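방문기: 우식스(Wurkix) 공개일, 혹은 페트병을 줍는 두 팔을 보러 기차를 두 번 갈아탄 이야기

Wurkix의 공개일 안내 메일에는 "편한 신발을 신고 오세요"라고 적혀 있었다. 공장 견학인 줄 알고 등산화를 신었는데, 도착해 보니 걸을 거리라고는 주차장에서 현관까지가 전부였다. 등산화는 하루 종일 반짝이는 바닥에서 삑삑 소리를 냈다.

우리 회사는 직원 휴게실과 행사장의 쓰레기 분류를 대행한다. 분류라고 하면 그럴듯하지만 결국 남이 마시고 버린 병을 집는 일이고, 그래서 사장은 '집는 일'을 대신해 준다는 물건이 나올 때마다 나를 보낸다. 지난번에는 진공 흡착기를 보고 왔다. 찌그러진 병 앞에서 한숨 소리만 내던 기계였다. 이번 물건의 이름은 Usivness다. 어떻게 읽느냐고 접수대에 물었더니 "편하신 대로"라고 했다. 나는 우시브니스라고 읽기로 했고, 옆에 선 아저씨는 끝까지 유지브니스라고 불렀다. 둘 다 고쳐 주는 사람이 없었다.

오전 일정은 발표였다. 진행은 Peter Hrnčiar 씨가 맡았다. 슬라이드가 워낙 많아서 커피를 두 잔 마시고도 아직 회사 연혁이었다. 요점만 옮기면 Usivness는 팔 두 개짜리 작업 셀을 통째로 빌려주는 구독 서비스다. 셀을 설치해 주고, 고객이 시킬 작업을 사람이 원격으로 팔을 조종해 여러 번 보여 주면, 그 기록으로 동작을 학습시켜 돌려준다. 한 작업을 가르치는 데 기본으로 잡는 시연 횟수가 900회라고 했다. 객석에서 누군가 "우리 신입은 3회면 되는데"라고 중얼거렸고, 이날 제일 큰 웃음이 나왔다. Hrnčiar 씨도 웃었지만 슬라이드는 넘어가지 않았다.

점심 전에 드디어 시연실로 내려갔다. 골판 벽을 두른 셀 안에 꽃무늬 바닥 매트가 깔려 있다. 잔잎과 작은 갈색 꽃이 있는, 이모 댁 식탁에서 봤음 직한 무늬다. 산업용 장비에서 기대한 인테리어는 아니지만 우리 휴게실보다는 확실히 낫다.

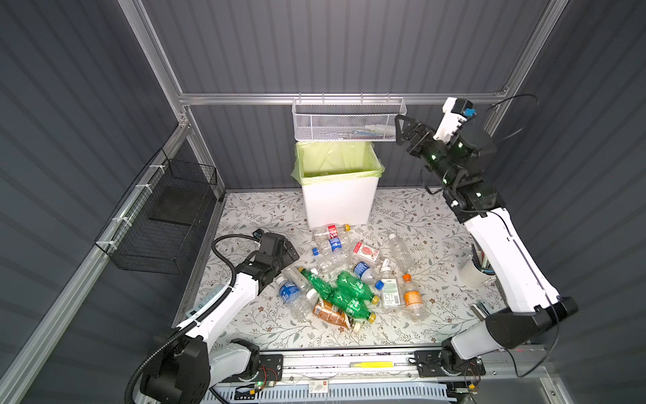 사진 제공: Wurkix 홍보팀

과제는 단순하다. 매트 위에 쌓인 음료 용기를 뒤쪽 벽에 붙은 쓰레기통에 넣는 것이다. 콜라, 펩시, 초록색 병, 수박 그림이 그려진 주스 팩까지, 월요일 아침 우리 현장에서 그대로 퍼 온 듯한 구성이었다. 모두 옆으로 누워 서로 걸쳐 있는 것도 마음에 들었다. 시연용 더미는 대개 손님맞이 상처럼 가지런하기 마련인데, 이 정도로 겹쳐 놓았다면 적어도 어디가 어려운지는 아는 사람들이다.

팔은 둘 다 흰 몸통에 검은 관절이고, 셀 앞쪽을 가로지르는 레일 위에 받침이 올라가 있다. 안내를 맡은 Kirsty Fothergill 씨에게 팔이 작업 중에 레일을 따라 움직이느냐고 물었다. 이번 과제에서는 자리를 고정해 두고 쓴다고 했다. 그럼 레일 값은 빼 주느냐고 물었더니, 견적은 영업팀에서 도와드린다고 했다. 좋은 안내원이다.

진행 방식은 이랬다. 셀 옆 조종석에 Peter Paulík 씨가 앉고, 그가 손을 움직이면 팔이 따라 움직인다. 처음에는 너무 느려서 옆의 유지브니스 아저씨가 휴대전화로 날씨를 확인했다. 그런데 한참 보고 있으면 묘하게 빠져든다. 손가락 두 개로 병을 집을 때 몸통을 잡느냐 목을 잡느냐에 따라 그다음이 전부 달라지기 때문이다. Paulík 씨는 되도록 몸통 쪽을 잡는 편이라고 했다. 목을 잡으면 들 때는 편해도 병이 추처럼 흔들려서 통 입구에 넣기가 성가시단다. 우리 현장 반장도 신입에게 똑같은 말을 한다. 그는 그 말을 하는 데 컨설팅비를 받지 않는다.

통 바로 위에 철망 바구니를 걸어 둔 배치는 조금 얄밉다. 위에서 병을 툭 떨어뜨리는 꾀를 부리려면 바구니를 피해 들어가야 한다. 나는 이것이 난도를 높이려는 설정이냐고 물었고, Fothergill 씨는 고객 현장에는 늘 뭔가가 걸려 있지 않느냐고 되물었다. 할 말이 없었다. 우리 휴게실 쓰레기통 위에는 달력과 소화기 점검표가 걸려 있다.

손목에 달린 작은 카메라의 화면도 따로 보여 주었다. 나는 솔직히 바깥에서 보는 것보다 이쪽이 더 쓸모 있다고 느꼈다. 검은 손가락 두 개가 아래에서 올라와 있고 그 사이로 통 입구와 안에 든 것이 보인다. 바깥에서는 별것 아닌 바구니 모서리가 손목에서 보면 꽤 덩치가 크다. 우리 쪽 작업자들이 왜 그 달력을 자꾸 떨어뜨리는지 조금은 이해하게 되었다. 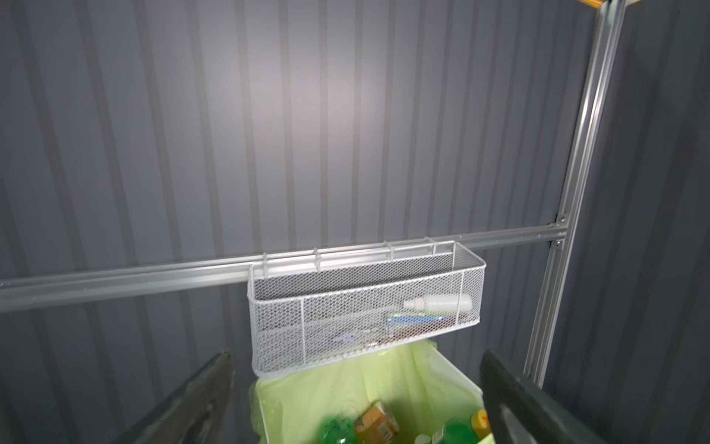
손목 카메라로 본 쓰레기통과 철망 바구니. 봉투 안에 초록색 병과 작은 갈색 상자가 보인다.

여기서 잠깐 봉투 이야기를 해야겠다. 분류 일을 오래 하면 로봇보다 봉투를 먼저 보게 된다. 연두색 얇은 비닐을 통 테두리 밖으로 접어 놓았는데, 이런 봉투는 병이 테두리를 스치면 안으로 말려 들어가곤 한다. 그러면 사람은 욕을 한 번 하고 다시 편다. 기계는 어떻게 하느냐고 물었다. Ľudovít Slanina 씨가 아주 반가운 얼굴로 다가와서, 봉투를 다시 펴는 작업은 별도 작업으로 가르칠 수 있다고 했다. 별도 작업이라는 말은 별도 요금이라는 말이다. 나는 수첩에 '욕 1회 = 별도'라고 적었다.

요금 얘기가 나온 김에 적어 둔다. 셀 임대와 유지보수를 합친 월 이용료가 4000유로다. 최소 계약은 3개월. 작업을 추가하면 그때마다 시연 비용이 붙는다. 경쟁사인 Posex는 팔 하나짜리를 더 싸게 내놓았다고 들었는데, Slanina 씨는 그 이름이 나오자 물을 마셨다.

팔이 꼭 2개여야 하는지가 이번 출장의 진짜 질문이었다. 사장도 그것만 알아 오라고 했다. 설명에 따르면 왼팔은 왼쪽을, 오른팔은 오른쪽을 맡고, 가운데 엉킨 병은 한쪽이 먼저 풀어 주면 다른 쪽이 집는 식으로 나눈다. 이론은 훌륭하다. 내가 본 동안에는 한 팔이 통 근처에서 일할 때 다른 팔은 대체로 예의 바르게 기다렸다. 사람 둘을 붙여 놓아도 통이 하나면 어차피 줄을 서니 기계만 나무랄 일은 아니다. 통을 하나 더 놓으면 되지 않느냐는 내 제안에는 "좋은 피드백"이라는 답이 돌아왔다.

점심은 Charvát라는 구내식당에서 먹었다. 수프가 좋았고 빵은 1인당 두 쪽이었다. 분리수거대가 있었는데 병과 종이가 한 칸에 섞여 있어서, 나는 직업병으로 주스 팩 하나를 옮겨 담았다. 로봇 회사의 식당도 사정은 비슷하다.

오후에는 질문을 더 받아 준다기에 다시 내려갔다. 이번에는 기술 담당인 Ľudovít Zelenák 씨가 있었다. 이날 만난 사람 중 유일하게 "그건 아직 안 됩니다"라는 문장을 쓸 줄 아는 분이었다. 나는 이런 분을 만나면 의자를 끌어다 앉는다.
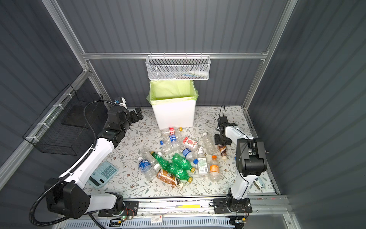
그가 아직 안 된다고 한 것들을 순서 없이 적는다. 내용물이 반쯤 남은 병은 무게 중심이 움직여서 성공률이 떨어진다. 라벨 없는 투명한 병은 카메라가 조명에 따라 놓치는 일이 있다. 발로 완전히 밟아 납작해진 병은 손가락을 밀어 넣을 틈이 없으면 포기하고 다음 것으로 간다. 포기하고 다음 것으로 가는 것이 설계된 동작이라는 점은 오히려 인상 깊었다. 지난번 흡착기는 같은 병 앞에서 끝까지 자존심을 세웠다.

종류별로 나눠 담는 기능도 물었다. 우리에게는 이것이 본론이다. 페트병과 종이 팩이 한 봉투에 들어가면 우리가 돈을 받을 이유가 없어진다. Zelenák 씨는 현재 시연은 한 통에 모두 담는 과제이고, 분류는 내년 1월 판에 넣을 계획이라고 했다. '계획'에 힘을 주지 않고 말하는 점이 믿음직했다. Hrnčiar 씨의 슬라이드에서는 같은 기능에 이미 초록색 체크 표시가 붙어 있었다.

매트 무늬에 대해서도 물었다. 진지한 질문이었다. 현장 바닥은 제각각인데 꽃무늬 위에서 배운 팔이 우리 회색 타일 위에서도 병을 알아보겠느냐는 것이다. 바닥을 바꿔 가며 시연을 모은다고 했고, 새 현장에서는 추가 시연이 필요할 수 있다고 했다. 몇 번이나 필요한지는 가 봐야 안다고 했다. 나는 이 대답도 그대로 적었다.

조종석에는 나도 잠깐 앉아 보았다. 손을 조금 움직였을 뿐인데 팔이 생각보다 크게 따라와서 어깨에 힘이 잔뜩 들어갔다. 초록색 병을 하나 집으려다 옆의 병을 밀었고, 밀린 병을 집으려다 처음 병을 밀었다. Paulík 씨가 뒤에서 "천천히요"라고 세 번 말했다. 결국 한 병도 넣지 못하고 일어났다. 내 시연은 학습 데이터에서 빼 주겠다고 했다.

사장에게 올릴 보고는 이렇게 썼다. 지금 당장 계약할 물건은 아님. 봉투와 분류 문제가 풀리면 행사장 한 곳에서 최소 기간만 써 볼 만함. 상담은 Zelenák 씨와 할 것. 통은 하나 더 달라고 할 것. 견적서는 아직 오지 않았고, 대신 만족도 조사 메일이 와 있다. 첫 문항이 "신발은 편하셨습니까"였다.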